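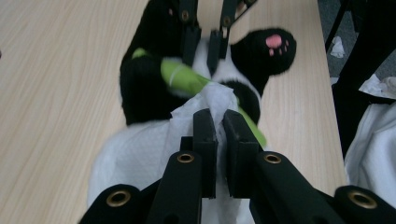
Homitz 公開日デモ記録 README

このフォルダは、6月に Nijs の建物で行った公開日のデモの記録です。デモの名前は「Pruketti ぬいぐるみの手入れ」です。見学の方が手持ちグリッパを両手に持ち、ぬいぐるみをウェットシートで拭く作業を体験しました。後で質問をたくさんいただきましたので、説明をまとめて書いておきます。

1. 作業の内容

机の上にぬいぐるみとウェットシートの袋を置きます。参加者は片方のグリッパでぬいぐるみを押さえ、もう片方でシートをつまみ、おなかと足のまわりを拭きます。使ったシートは最後に片づけます。一回の時間は45秒までとしましたが、時間を過ぎても途中で止めることはしませんでした。うまくいかなかった回も消さずに残してあります。

体験の前に、Silvana Aguiar が同じ作業を一度やって見せました。彼女の見本は demo_host に入っています。参加者の記録とまぜて使わないようにお願いします。
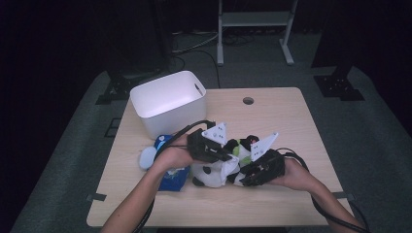

両手のグリッパで、白黒のぬいぐるみを左右からはさむところ。奥は白い収納ケース。

2. 記録の数と形式

午前と午後で合わせて約300回の体験を記録しました。切り出した静止画は3,000枚です。フォルダは次の4つに分かれています。

demo_host 見本の記録
visitor_am 午前の参加者
visitor_pm 午後の参加者
notes 係のメモ(日本語と英語)

映像は、頭の高さのカメラと、グリッパについているカメラの両方から取りました。二つの時計は Skostoner の同期ツールで合わせましたが、午後のはじめの記録には少しずれが残っています。直した値は notes の中の sync_pm.txt を見てください。

3. 見ていて分かったこと

やわらかい布は、つまむ場所で動きがずいぶん変わります。シートの角をつまんだ人は広く拭けましたが、途中で落とすことも多かったです。まん中をつまんだ人は落としにくく、そのかわりシートが丸まりました。どちらが良いかは、私たちの間でもまだ意見が分かれています。

袋からシートを出す動作は、始めの計画には入っていませんでした。希望する方が多かったので、午後から加えました。午前の記録にこの動作のラベルがないのは、そのためです。
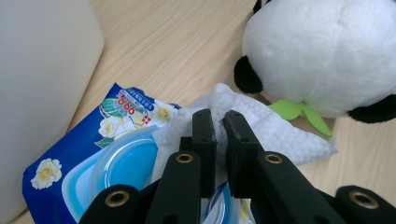

指先でウェットシートの一部をつまんだところ。下にあるのは花柄の青い袋。

4. 使うときの注意

参加者の手と腕が映っている記録があります。名前と声は入れていません。外に出すときは、先に Homitz の窓口へ連絡をお願いします。

ラベルは一人でつけましたので、つまみ始めの時刻に間違いがあるかもしれません。見つけた方は、ファイル名と時刻を notes の errata.txt に書き足してください。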